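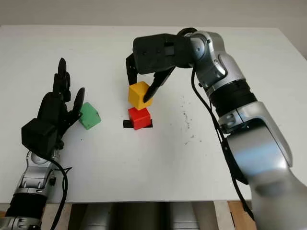 Yellow over red, right gripper, with the hand on the left standing by near the green one.

October, Pistumer cell, afternoon

Most of today went to the right arm, and I'm glad it did, even if Karim and I had hoped to be on to the left hand by lunch. The placing height has been creeping on us all week. Karim thought it was the table, I thought it was the gripper fingers, and we were both a little bit right (I owe him half a coffee).

Took the two fingers off, wiped the pads with alcohol and put them back with fresh screws from the Foley box. One of the old screws had a rounded head, so please don't put those back in the drawer! Then I re-ran the tool offset with the cubes, red at the bottom as always, and brought the speed down to 20 percent for the last stretch. Grip force is 30 now. It was 86, which I can only think was left over from Wael's tests with the heavy parts.

Cables next. The long one on the right arm still hangs lower than I like – Maeve suggested another clip near the elbow, and I think she's right, but we have none in the right size and I'd sooner wait than use tape again. Same story with the loop at the left wrist. Brahim is asking Prasero for a bag of clips.

Still to do: wipe down the right side of the table, check the thumb joint on the hand, and grease at 400 hours as per the sheet on the door. Karim has the hex keys.

– Mostafa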